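Home | Notebook | Datasets | Retention | Log in

2026-08-25
By: data desk, Kimaro

Retention job on the Astik store, second pass. The policy says raw session records go after 30 days unless a consent form is linked. Dry run listed 1,936 records for deletion. Batch limit is 2,000, so one run covers it.
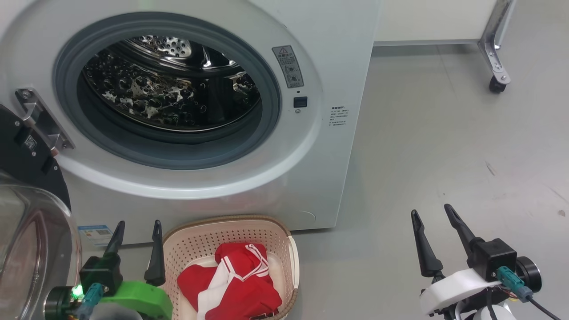 Washer, door opening and drum.

Checked the list against the consent table. Up to 400 records carry a form ID with a trailing space, so the join misses them and they get marked as unlinked. Trimmed the field in the staging copy only. Live table not touched.

Drallimus backups are still outside the job. An erasure request closed in Astik leaves a copy there until the backup rotates. 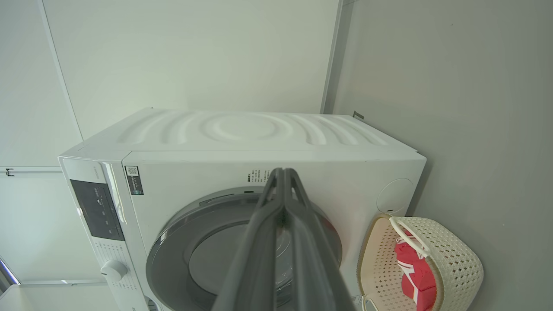

The processing agreement with Jumthorpe gives no rotation period. Asked for one in writing. Delete step stays off until the trimmed list is rerun. Move the access log review to September.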